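Londerside Bench Cells: Safety and Readiness Checklist, Two-Arm Tabletop Collection

Completed copy with inspector comments
Site: Londerside, bench hall
Project: Prodemetti, drawer and block tasks
Date of inspection: 19 August 2021
Checklist items: 124, of which those with comments are reproduced on this page
Open items at close: 3

Marks used: P = pass. C = pass with comment. A = action required before next shift. N = not checked.

Section 1. Before power

1.1 Cell walls seated, no gaps wide enough for a sleeve or a cable. P
1.2 Tabletop clean and free of tape residue. C
Comment: Residue wiped off near the center with isopropyl alcohol. Do not use the citrus cleaner. It leaves a film, and blocks slide farther on it than they did in the March recordings.
1.3 Rail bolts at both arm bases show unbroken witness marks. C
Comment: Marks intact on both sides. The paint on the right base is getting hard to read. Re-mark at the next torque check.
1.4 Emergency stop reachable from operator seat without standing. P
1.5 Emergency stop reachable from the aisle. A
Comment: A storage cart was parked in the aisle position. The button could be reached only by leaning over it. Cart moved during inspection, but the floor has no marking to keep it from coming back. Mark the floor. Open item 1.
1.6 Power supplies off the floor, vents clear. P
1.7 Operator lead arms returned to their rests. P

Section 2. Arms, unpowered

2.1 Each joint moved by hand through its working range, no grinding or catch. C
Comment: Slight roughness in the left wrist near the end of travel. Same as the last inspection and no worse by feel. Keep watching. If it becomes audible, pull the arm.
2.2 Cable clearance through full wrist rotation. C
Comment: Left cable clears. Right cable clears with the present loop. Do not shorten either loop to make the cell look neater. A tight loop loads the connector at the gripper, and the fault shows up as dropped position readings long before the cable fails.
2.3 Cable jackets free of cuts and flat spots. P
2.4 Gripper fingers tight, matched, no chips at the tips. P
2.5 Finger pads within wear limit. C
Comment: Left pads are close to the limit. Replace as a pair. Mixed pads change the grip and the episodes on either side of the swap no longer match.
2.6 Brackets and fasteners on grippers finger-tight or better. P

Section 3. Power-up

3.1 Hands and head out of the cell before enabling. P
3.2 Arms enabled one at a time, left first. P
3.3 Status light on each arm in the state given on the cell card. P
3.4 Arms hold position for one minute without sag. P
3.5 Emergency stop tested from seat. Both arms drop to hold. P
3.6 Emergency stop tested from aisle. P
3.7 Follow error between lead arm and cell arm within limit at slow speed. P
3.8 Same, at working speed. C
Comment: Right arm passes but lags on fast reversals. Operators should be told, and should not compensate by leading the motion. Compensation goes into the recordings and the model learns it.

Section 4. Task objects

4.1 Cabinet joints tight, knobs do not turn under finger pressure. C
Comment: One knob turned. Tightened and rechecked. A loose knob rotates in the grip and gives a pull that looks good in the recording and does not repeat.
4.2 Drawer travels without binding. P
4.3 Drawer has a stop, or the operator has been told that it does not. A
Comment: The spare cabinet has no working stop. Its drawer can be pulled clear and dropped. Tag the spare and keep it out of use until repaired. Open item 2.
4.4 Blocks inspected for cracks and sharp edges. P
4.5 Block set matches the set card. P

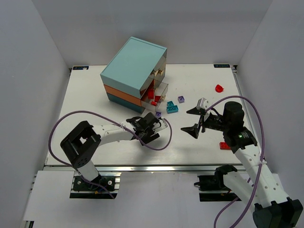 Section 5 covers conduct while an episode is being recorded, and it is the part of the checklist most often filled in from memory. It should be filled in while watching. The inspector stands where both grippers are in view and looks for contact that is not part of the task: arm to arm, arm to wall, cable to object. With the clear drawer partway open and the left gripper in front of it, the drawer edge and the fingers share very little room, and a closing motion started from the wrong place will push the whole cabinet. The flat red brick at the right, partly beneath the right arm, is the other thing to watch. A studded brick under a descending link can become a wedge. The operator should clear it with the gripper as part of the episode, or stop and reset.

Section 5. During recording

5.1 Nobody reaches into the cell while either arm is enabled. P
5.2 Operator stops the episode before any hand reset. C
Comment: Done correctly on every reset observed. One operator asked whether a fallen block could be nudged back with a pen. It cannot. Stop, disable, reset, enable.
5.3 One arm at a time inside the cabinet footprint unless the task card calls for both. P
5.4 No object forced against a wall. P
5.5 Drawer opened by the knob, not by the rim. C
Comment: A rim pull was seen once. The episode was marked as off-method and kept. Prodemetti keeps off-method episodes in a separate folder and does not delete them.
5.6 Drawer contents settled before the drawer is closed. C
Comment: A block standing upright can catch under the tier above. If it catches, back off. Do not push through. Wrist current rises quickly and the operator does not feel it at the lead arm.
5.7 Start positions varied between episodes. C
Comment: Variation is adequate for the blocks. The cabinet is being returned to nearly the same angle each time. Follow the angle list in the task card.
5.8 Failed attempts ended with the failure key and not by closing the program. P
5.9 Operator break taken on schedule. P

Section 6. Records

6.1 Episode counter agrees with files on disk. C
Comment: Counter read 2211 and the file count agreed.
6.2 Every episode has an outcome label. A
Comment: 3 episodes had none. They were recorded across an operator change, and neither operator labeled them. Review the video and label, or move them to the hold folder. Do not guess from episode length. Open item 3.
6.3 Camera view checked against the reference still. P
6.4 Camera and arm clocks agree within limit. P
6.5 Operator code entered at each change of seat. C
Comment: Missed at the change noted under 6.2. The program allows recording to continue under the old code. A request has been sent to Clinow to make it stop and ask.
6.6 Disk space sufficient for the next shift. P
6.7 Notes field free of names and other personal details. P

Section 7. Shutdown

7.1 Grippers opened and empty. P
7.2 Arms moved to rest pose before power is removed. C
Comment: Support the links by hand if power is lost early. The arms have no brakes and will fold onto whatever is below them.
7.3 Power off at the wall, not only in software. P
7.4 Blocks counted back into the bin against the set card. P
7.5 Cell card signed. P

Comments on the form itself

Item 3.8 needs a number in place of "within limit." The limit is in the Clinow setup sheet, which is not kept at the bench. Print it on the cell card.

Items 5.2 and 5.1 overlap. Keep both. The first concerns people standing nearby and the second concerns the person in the seat.

The Ozoliņš revision of this form moved cable checks to the powered section. That order is not used at Londerside. Cable clearance is checked by hand with the power off, and the powered motion in Section 3 serves as a second look.

Item 6.3 should say which reference still. There are two in the folder, and the older one was made before the cell walls were shifted. Remove the older one.

Open items

1. Floor marking at the aisle emergency stop. Due before next shift.
2. Spare cabinet, drawer stop. Tag now, repair when parts arrive. Cell may run with the main cabinet.
3. Unlabeled episodes. Due before the next upload to Prodemetti storage.

Result: cell released for collection once item 1 is closed. Items 2 and 3 do not hold the cell.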